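Murkero Smallholder Dairy Cooling and Collection Project
Interim progress report, second reporting period
Submitted by: Signe Solheim, project manager

1. Position at the end of the period

Two of the three collection centres are taking milk. Murkero lower centre opened on time. Cirnimska opened five weeks behind schedule after the concrete base for the bulk tank failed its level check and had to be relaid. The third centre, at the river crossing, has a roof and a water supply but no power connection. We do not expect milk there before September.

Registered suppliers stand at 300, against a year-end target of 762. Most of the remaining registrations depend on the third centre, as households east of the river will not carry milk over the crossing in the rains.

2. Milk intake and quality

Morning collection closes at 8.30 at both centres. Evening collection runs at Cirnimska only. Each delivery is weighed, checked by lactometer and given an alcohol test before it goes into the tank. Rejected milk is returned to the supplier with a slip stating the cause. Sour milk remains the main cause, followed by added water.

Rejections fell after the plastic jerrycans were replaced with aluminium churns. The first batch of 51 churns went to the suppliers furthest from a centre. A second batch of 53 has been ordered and paid for but is held at the port pending a tariff ruling. If the ruling goes against us, the extra duty will be met from the transport line.

3. Animal health and breeding

The Bovus mineral lick trial continues in two herding groups. Body condition is scored monthly. The scores so far do not separate the treated and untreated groups, and no conclusion should be drawn until the dry season figures are in.

Tick control has been uneven. The spray race at Murkero was out of use for part of the period with a cracked pump housing, and keepers went back to hand spraying. The housing has been replaced. Artificial insemination visits went ahead as planned, but pregnancy checks are behind because one of the two technicians left and the post has not been filled.

4. Records and payments

Supplier records are now held in one register, with a separate entry for each delivery. Paper slips are kept as the working record until the end of the year. Payments are made every two weeks. One payment run was late by four days when the bank rejected the file format; the format has been corrected.

Leclerc, the milk buyer, has asked for tank temperature readings to be sent with each load. This is being done by hand at present.

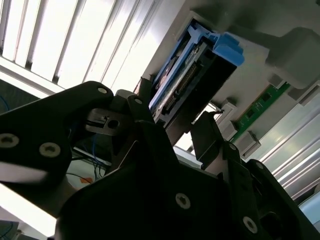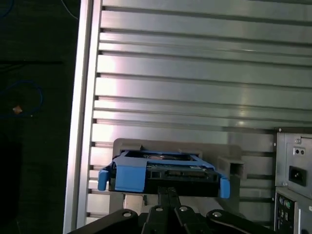 Drive hardware with blue fittings, both pictures.

5. Spending

Spending is below plan on construction, owing to the delay at the third centre, and above plan on fuel. The Cirnimska generator ran for longer hours than budgeted because of daytime power cuts. We ask for approval to move part of the unspent construction money to fuel. The total grant is unchanged by this request.

6. Risks

Power at the third centre is the main risk to the supplier target. The utility has surveyed the line but has not given a connection date. A diesel set could be hired, though the running cost would take the centre above the agreed cost per litre.

The buying price is fixed until the end of the contract year. Two private traders are paying more at the farm gate in the dry months, and some registered suppliers sell their evening milk to them.

7. Work planned for the next period

Fill the vacant technician post.
Clear and hand out the second batch of churns.
Complete the overdue pregnancy checks.
Agree a connection date or a hire arrangement for the third centre.
Report dry season body condition scores from the lick trial.

The supplier register extract and the intake tables are attached as Annexes A and B.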